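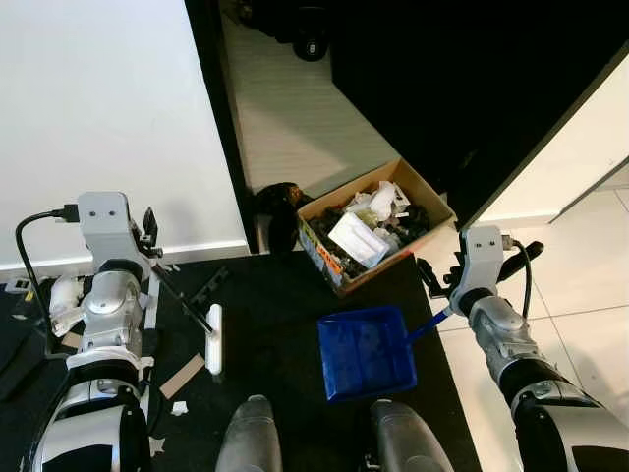

4.2 Two-handed sweeping with Clotow

Sweeping with a hand broom and a dustpan is hard for a planner that treats the arms separately. The brush has to push debris over the lip of the pan, and the pan has to stay low against the floor while this happens. In our first version each arm followed its own path with a shared clock. Small timing errors were enough for the brush to hit the pan or to push material past its side.

Clotow instead plans in the coordinates of the pan. The pan pose is chosen first, from the debris map that Siso builds out of the head camera view. The brush stroke is then planned relative to the pan edge, so any correction to the pan moves the stroke with it. In Figure 5 the right gripper holds the dustpan by its blue handle, with the open edge turned toward the brush in the left gripper. Strips and scraps of tan cardboard and white paper are on the black mat.

Siso labels each floor pixel as clean, debris, tool or body. The body class matters because the feet and both forearms enter the camera view during a stroke. Without it, light-colored gripper parts were often labeled as paper, and the planner tried to sweep them. We trained the labeler on 1775 hand-marked images from the Noreo set and kept the network small enough to run at 22 Hz on the onboard computer.

A stroke ends when the brush reaches the pan edge or when the wrist force goes above 35 N. After 2 strokes with no change in the debris map, Clotow picks a new pan pose. Flat pieces of cardboard cause most of these restarts, as the bristles tend to slide over them.

Emptying the pan is a separate skill. The box is found as an open rectangle and the pan is tilted over its center. Flaps are treated as obstacles. We use the Ehlers controller for this step without changes, and its gains are the same as in Section 4.1.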